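Old Windows, Kept

When Ghada Kanaan bought her house in Pidton, the first estimate she got was for new windows throughout. She put it in a drawer. The old ones stuck, and two would not open at all, but the wood under the paint was sound.

Most drafts in an old house come from gaps around the sash and from putty that has dried and dropped out. Both can be fixed with hand tools. Kanaan took a weekend class from Vlastimil Pešek, a joiner who has repaired windows for 30 years, and started with the smallest one in the pantry.

Pešek has his students scrape first and sand later. Loose putty comes out with a stiff knife. Bare wood gets a coat of oil before the new putty goes in, or it will pull the oil out of the putty and crack it. Then the window waits. Paint goes on in March at the earliest, he says, when the workshop is warm enough.

Kanaan spent $149 on supplies for the first 4 windows, not counting the class. The pantry window took her longer than the next three together.

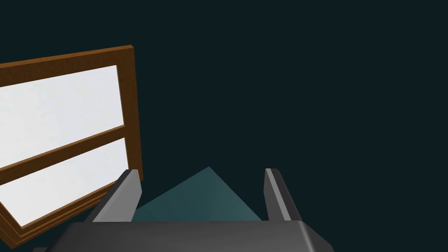 A brown wooden frame with two panes, one above the other.

She left the bedroom windows for last. One has a cracked pane, and she is still looking for old glass to match.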